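A gripper for the hand, built between two workshops

The plan was simple when I joined the shared workshop in Ondham. I wanted to make a tool which records how a person picks up things, so that a robot arm could later learn from the recordings. I had no robot arm. I had a drawer of printed parts which did not fit together, and the patience of the other members.

The project is called Vieira, after the street where we rented our first room. The tool is a gripper with two fingers, held in the hand and worked with a trigger. A small camera looks over the fingers and sees what they see. The person does the work of the robot – opening, closing, lifting, putting down – and the camera keeps the whole movement.

Our first version was too heavy. After half an hour my wrist was hurting, and the recordings from the end of an evening were visibly worse than those from the start. We printed the body again with triangular openings in the side frames, and we moved the trigger closer to the palm. It took three versions before I could work with it for a full evening without a pause.

The fingers were a longer story. Hard plastic let go of everything that was round. We tried rubber from a bicycle tube, then a soft printed material with a fine texture, and this second one stayed. The pivots also gave us trouble. In the beginning we used plain screws, and they became loose after some hundreds of closings. A member who repairs sewing machines showed me how to set them properly, and now I check them each time before I begin.

Testing was done in the workshop first, on a bench with good lamps and the same few objects. The results looked very nice there. Then I took the gripper home to Stutgate and they were not so nice any more. At home there is daylight from one side, cloth that folds as it likes, and a great number of small things in many colours.

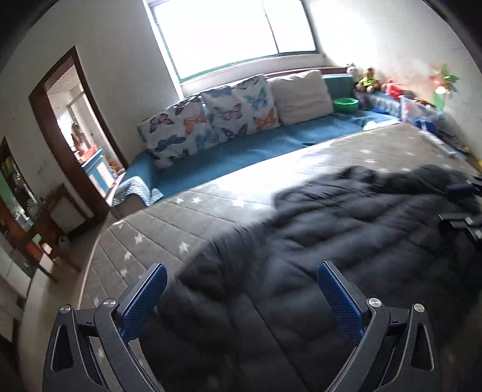
The gripper in a room with a large bed, its blue finger pads open in front of the window.

Cloth is still the most difficult. A blanket has no fixed shape, and the fingers must take it at a fold or they slide over it. I have 336 recordings from home now, and my aim is 1000 before the winter. Bright windows are a second problem, for the camera loses the detail near the glass, and I am trying different exposure settings.

In January we will bring the gripper to the makers' meeting in Boltville, where another group has an arm which can carry our fingers. The adapter plate is already printed. It has 16 holes, and two of them must be drilled again.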